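Gerenska Two-Arm Sorting Cell, Model 297
Product information for industrial and training customers

Overview

The Gerenska Two-Arm Sorting Cell is a bench-mounted system for handling small electrical parts. Two arms, each fitted with a multi-fingered hand, work side by side over a shared table and move components between trays. The cell is intended for customers who handle mixed parts in short runs and who change the layout of the work often. It is offered as a complete kit or as separate modules for use with an existing bench.

Typical work

The cell was developed for push-button switches, switch blocks and contact modules of the kind used in control panels. Parts of this type differ in height, finish and balance. An assembled button switch is usually picked up standing, by the body. A loose switch block may lie on any side and must be approached at a different angle. The jointed fingers allow the same hand to be used for both tasks without a tool change.

Customers may assign either arm to either tray. In the standard program, Nodar, the left and right arms have separate work zones, and a shared zone in the middle of the table is reserved for one arm at a time. Zone limits can be changed from the operator screen.

What is included

Two arms with mounting flanges
Two multi-fingered hands
Table top with gray felt cover
Trays with raised rims, red and blue, 4 of each color
Overhead camera and bracket
Nodar control software, single-site license
Printed setup guide

The computer, monitor, keyboard and mouse are not included. Minimum computer requirements are listed in the setup guide.

Table and trays

The felt cover limits sliding and reduces noise when a part is set down. It is held at the corners and can be replaced by the customer. Trays are plastic and may be wiped clean with a damp cloth. Glossy trays can produce reflections under strong ceiling light, and the camera should be recalibrated whenever the lighting or the position of the cell is changed. Matte trays are available on request under the Sirnen accessory line.

Training and supervised use

Each cell is supplied with 20 hours of remote instruction. New tasks are taught by guiding the arms through the work under operator control and saving the result. The Nodar library holds 1,103 saved grasps for common panel components, and customers may add their own. Supervised operation is recommended for the first week of any new task.

Site requirements

The cell requires a level floor and a grounded outlet. The operator's desk should be placed beside the table, within reach of the stop control. Cables must be routed away from the working area of both arms.

Service and ordering

Installation and yearly inspection are provided by Zuccaro. Replacement fingers, felt covers and trays are kept in stock. Orders received before the July shutdown are shipped in the same quarter. Prices are given by written quotation only.

Page last revised 02/12/2018

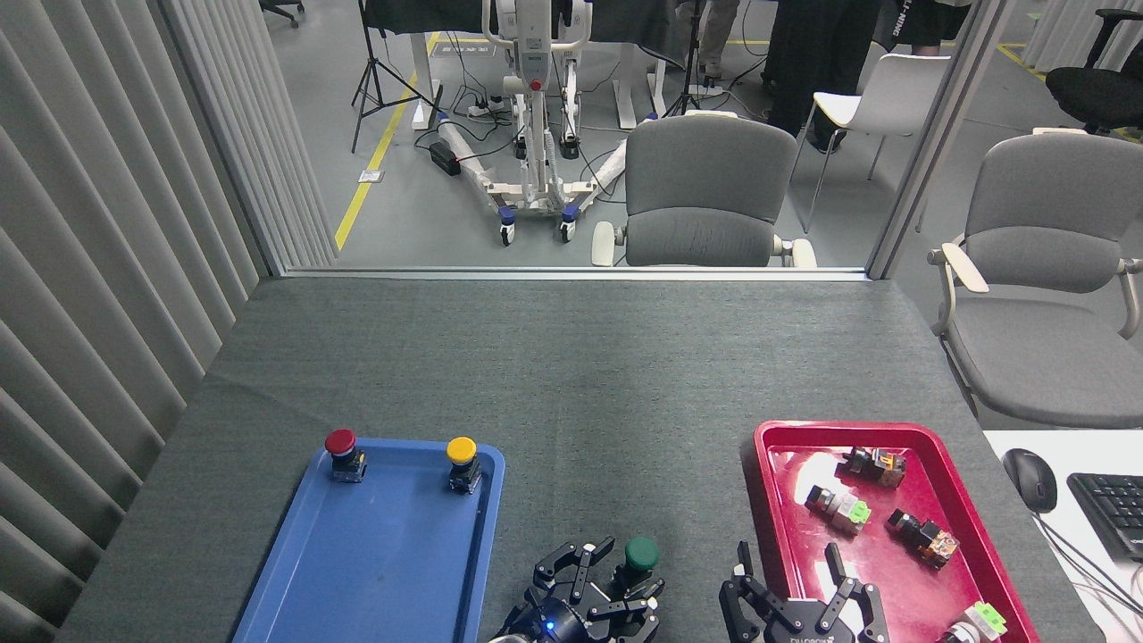

Sorting push-button switches and switch blocks with both hands, blue and red trays.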